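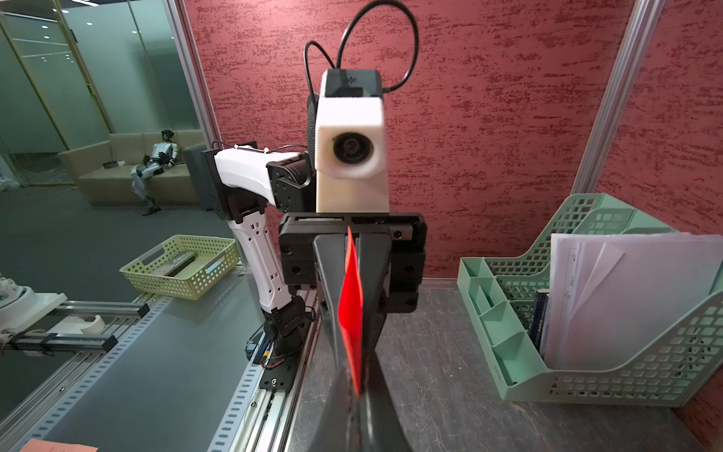 Photo: Larine project, Rundton laboratory

Progress report to the Durnow Fund: control software

Print this page | E-mail this page

Work in this period centred on the planner for handling thin, flexible items such as folded card. The two arms now share one motion queue, and the time between planning steps has fallen to 200 milliseconds. The training log holds 3655 recorded attempts, of which 800 were added since September.

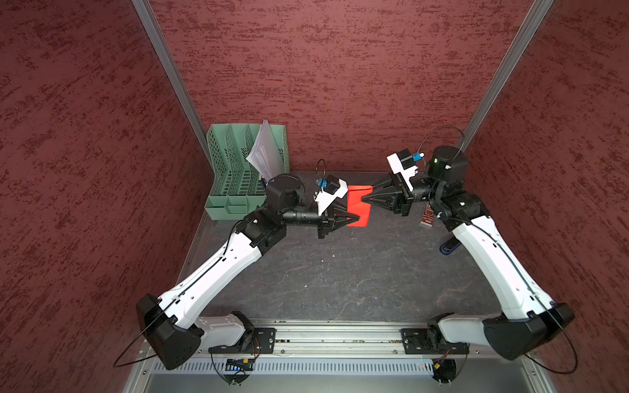 Grip force during handover remains the main open issue. The Wysocka module estimates slip from the wrist cameras, but its output is still too late for the second arm to respond. A revised version is under test and will be covered in the next report. No change to the budget is requested.

Contact the Larine project office | © Larine | Back to top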